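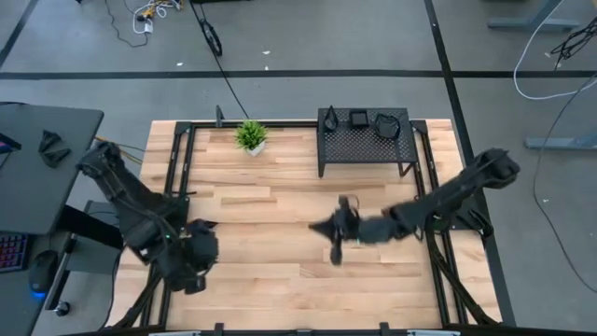
3.2 Low risers and the back edge of the desk

Small objects drift to the back of a work surface, and the way people arrange them there was one of the real pleasures of this study. We had expected clutter. Time and again we found little displays, with the tallest or best-liked thing given a place of its own and the rest gathered on whatever raised surface was to hand. The tabletop in Figure 3 has both habits side by side: a small green plant in a white pot stands directly on the wood near the back edge, and next to it a low black perforated stand carries three black objects in a row, a small square box between a cone-shaped piece and a rounded mesh pouch. The pouch and the stand share an open texture, and against the pale and honey-coloured strips of the tabletop the row reads almost as a single dark band.

Figure 3. Back edge of a wooden tabletop, with a potted plant and a low stand holding three objects.

We call this pattern "plant and riser". It came up so often in the Zellton sample that Imhof gave it a code of its own in the second round, and we then went back through all 4,000 entries to apply it evenly. Brunner coded the Tanport set separately and arrived at much the same boundaries, which delighted us both, as the first round had produced long arguments over what counts as a riser. (A box lid does. A closed book does, if something has been placed on it. A tray does not, unless it has feet.)

Two features of the pattern deserve attention. The first is colour. Where the stand was dark, people tended to put dark things on it, even when brighter objects lay within easy reach. Several of the 200 people we interviewed at Darkent spoke of things "going together" up there, and one described her riser as "the quiet shelf", a phrase we have been using in the office ever since. The second is that plants were mostly left on the table itself. Our interviewees talked about watering, about drips, and quite often about height: a plant on a riser gets in the way of the window or the screen, and a spiky one catches the sleeve.

Spacing was harder to code. Objects on a riser were usually set apart from one another, but how far apart depended on the length of the riser, and our scheme in its present form records only "touching" and "separate". We return to this in Section 4, where the Spanos shelves, much longer than any desk riser, give us far more room to work with.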